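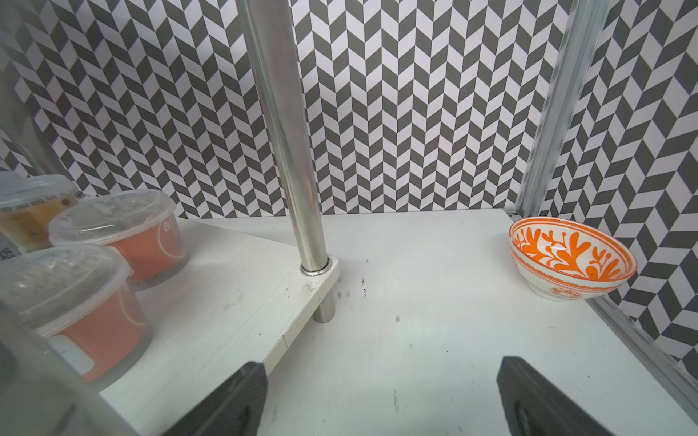
Subject: Re: Draft 4, section 2 (cell condition before a run)

Modupe Anozie wrote on 2025-11-18:

> Section 2 says the work surface must be "clean and free of marks".
> The Zastau tables are white and every one of them is scuffed by now.
> Read strictly, we would fail all of them. Do we mean dirt or do we
> mean wear? Also, 2.4 has nothing on lidded tubs, only open dishes.

Modupe,

We mean dirt. The wording came over from the Devel handling rules, which were written for steel benches, and I should have caught it in August. Small dark marks on a white top, like those near the foot of the pole, are acceptable if they stay after one wipe with a damp cloth. Anything that lifts off on the cloth is a fail and the top is cleaned again.

Proposed text:

2.1 The surface shall be wiped before each run. Marks that remain after wiping shall be treated as wear and entered once in the cell log.

2.2 The gripper shall be open and empty at the start position. The operator shall check this by eye as well as on the screen.

2.3 Bowls shall stand on the table top, clear of the frame posts and rails. A bowl with a painted inside is allowed, but the pattern shall be named in the log. Mohammed had 22 runs set aside because the log only said "bowl".

2.4 Lidded tubs on the raised shelf shall have their lids fully seated. Where a lid is clouded, the contents shall be taken from the label or the stock list and not guessed through the plastic.

2.5 Clear side panels shall be wiped on both faces. Reflections that remain shall be noted.

On the patterned backdrop: I would leave it out of section 2. It is a fixed part of the cell and belongs with the mounting rules. Cadano want a limit on pattern size as well, but they have not sent a figure and I do not want to hold the draft for it.

One open point. 2.3 gives no distance between bowl and post. I had 113 mm in an earlier draft and can no longer find where it came from. If anyone has the source, please post it to the list. Otherwise I will strike the number and keep "clear of".

Liliana Cirillo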